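Protokoll vom Nachbarschaftstreffen, Samstag, 13. September 2025

Ich schreib wieder mit, also bitte Nachsicht! Eftychia kam etwas später, Trí hatte sich abgemeldet.

Hoffest: Wir haben noch 200 Euro vom Juni übrig, Rafail möchte davon Lichterketten kaufen (ich auch, ehrlich gesagt). Anatole war dagegen, wurde aber überstimmt – nächstes Mal bringt er Zahlen mit.

Fahrradkeller: Da stehen immer noch 7 Räder ohne Zettel. Tsz-kin hängt einen Aushang auf, Frist fünf Wochen.

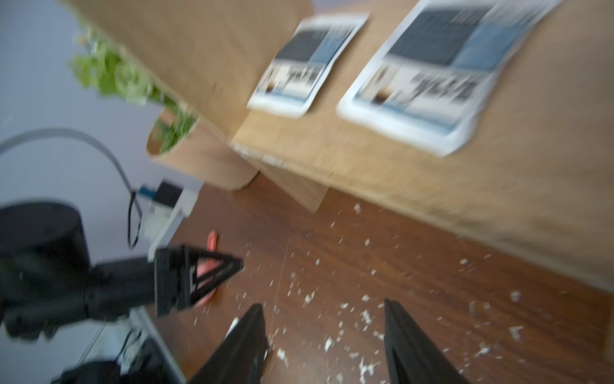 Den Schlüssel zum Keller hat jetzt übrigens Eftychia, bitte bei ihr klingeln und nicht mehr bei mir!

Das Thema Kompost haben wir vertagt, es war schon spät und der Kuchen alle.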